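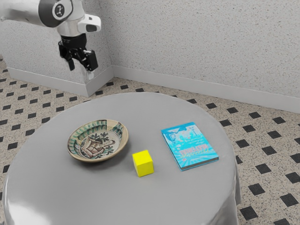

How long should you soak dried beans before cooking them?

Overnight is plenty for most of them, so eight hours or a bit more, in far more water than you think they need. Lentils can skip it completely.

I got that answer in the first two minutes of a long chat with the woman who runs the community supper kitchen in Brirbridge, and I wrote it on the back of my hand because I'd forgotten my notebook (great start, I know). She asked me to leave her name out of this. "Put the recipes in, leave me out," she told me, and then talked for nearly two hours while I peeled carrots very slowly.

I went because I'm trying to spend less on groceries, and a friend in Ostby kept raving about the bean stew. I'd always bought cans. Dried beans felt like something for people with more patience than me!

"It's not patience, it's remembering," she said. "You put them in water before bed. Then you're asleep. Where's the patience in that?"

She grew up on yellow peas and rye bread, and she still has a cast-iron pot with Strömberg stamped on the bottom that came down from her grandmother. The lid doesn't match. She has cooked in it so long that she measures everything by how far up the side it comes, which made getting a recipe out of her a real project. I finally pinned her down to 400 grams of dried white beans for a family-size pot, two onions, four carrots, a stick of celery if there's one hanging around, and a spoonful of tomato paste fried in the oil before any liquid goes in.

I asked about the salt, since my mother swore it made beans tough.

"Mine said that too. I salt the soaking water and I salt the pot, and they come out soft. If your beans stay hard, they're old. Look at the back of your cupboard and tell me how old they are."

(I looked when I got home. I'm not telling her.)

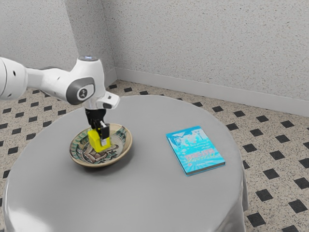
Then we got onto money, and she pulled out a school exercise book where she writes down what every supper costs. Last year the kitchen served 1,418 plates, and she can tell you which months went over. July was the worst one, because people wanted salads and she gave in and bought tomatoes too early. "They tasted like water and I paid double," she said. She's still cross about it.

Her best nights are the soup ones. She makes the stock from onion ends, carrot tops and parsley stems that she keeps in a bag in the freezer, and when the bag is full it goes in the pot. I've started doing the same, and so far my bag is mostly onion skins, so go easy on those or your stock turns brown and a little bitter.

I did ask if she uses any apps. Her granddaughter put Mimodo on her phone, a meal planner with 257 saved recipes in it, and she has cooked one. "A cake. It was a nice cake. But it kept asking me what I wanted to eat on nights when I already had soup."

What about kidney beans? She got serious there. They need a proper hard boil, ten minutes at least, before you turn them down, and she won't let anyone start them raw in a slow cooker. White beans she's more relaxed about, but she boils those first too, out of habit.

I came home with a jar of stew and ate it standing up. The next batch is soaking on my counter now, and I've put a note on the coffee maker so I don't forget it's there.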